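Help me set the bread table! Looking for pretend-play people in October

Hi, I'm the person behind Zilton, a little play shop that rents out toy food sets, and I need up to 11 people who like fussing with baskets. You'd spend a morning at my place on Gullo Street laying out breads, packing them up again and telling me which sets feel right in the hand.

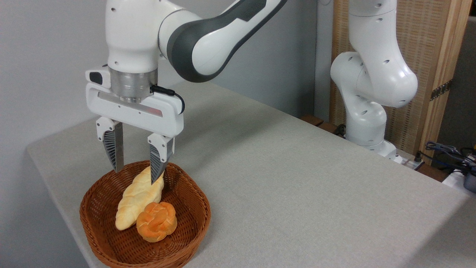
Bread is my big thing this season, and I've got way too many opinions about it! I want baskets that look like a bakery counter when a kid walks up. A long braided loaf laid diagonally with a round, flower-shaped bun in front of it is the kind of pairing I mean, but I'd love to see what you come up with (messy is fine).

You don't need any experience. You do need to be 21 or over and okay with standing for a while. Coffee and lunch are on me, plus a Plusero gift card as a thank-you. 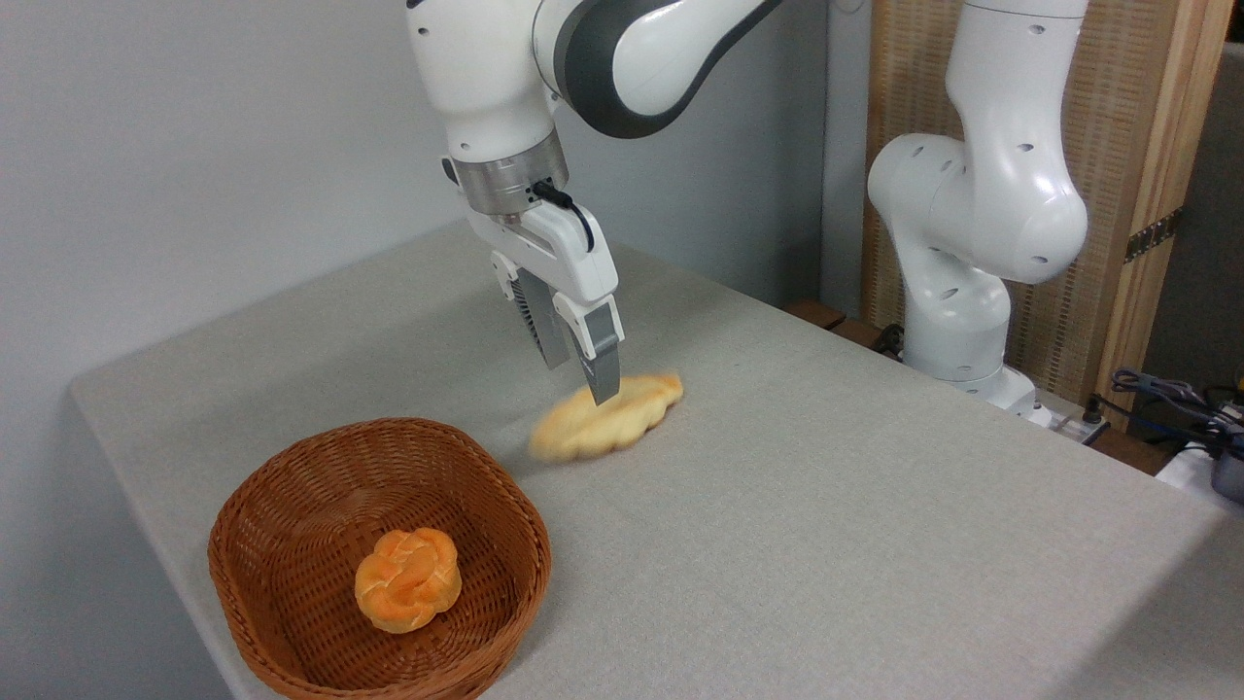 One bun in the basket, one golden-yellow pastry on the gray cloth.

To sign up, drop me a note through the Zilton contact page by 26 September 2025 and tell me your favorite bread. Mine's anything braided!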